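2019-10-08
Small reversed text, label stock for Onyeka

Second round of rub tests on the Osten matt film. White lettering on solid black, smallest size first. Ran 600 strokes dry, then changed the felt. No loss visible by eye. Under the loupe the thin strokes are filling in at the joins, mostly in a, e and s. Same fault as on the gloss film but less of it.

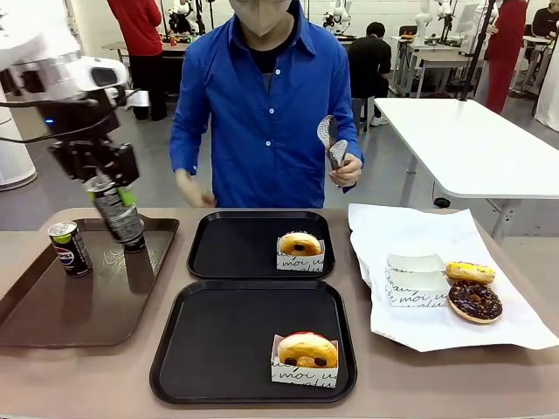

Slim can above the brown tray, black trays in the middle of the table.

Musa thinks the fill-in is there before rubbing and is ink gain on press. Probably right. Checked an unrubbed offcut from the same reel and found closed counters on that too. Stroke count is therefore not the main variable and the table on the previous page needs a note to say so. 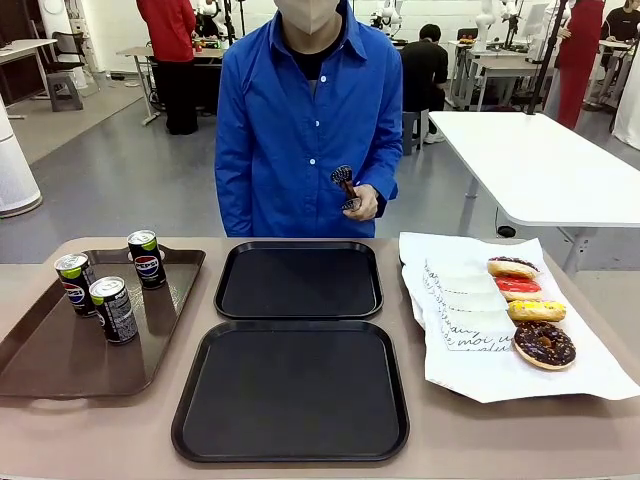 Changes to artwork

Opened the letter spacing and dropped the light weight. Kirsten to output new plates. Regular weight only from now on, no serifs below the ingredient line.
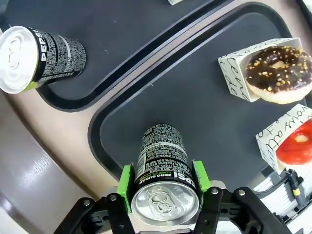 Line length matters more than I had allowed for. On a narrow curved pack the reader has to turn it to finish a line, and loses the place if the rows are close. The Pepsi Zero Sugar can is a fair case: dense rows of tiny white text on black, with the flavour line set smaller under the name in white and green. Our draft has rows nearly as tight and no larger line to start from. Folasade wants a bold lead-in on each block - agreed.

Next run at 3000 strokes, then 4000 if the edges hold. Use the Misgate felt for both and log the reel number,
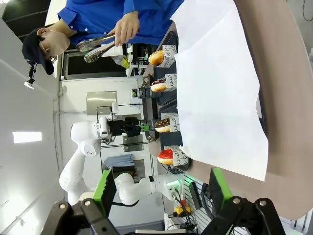 including the offcuts, which were not marked last time. Aminu has the loupe until the plates are back. Wet rub held over to November.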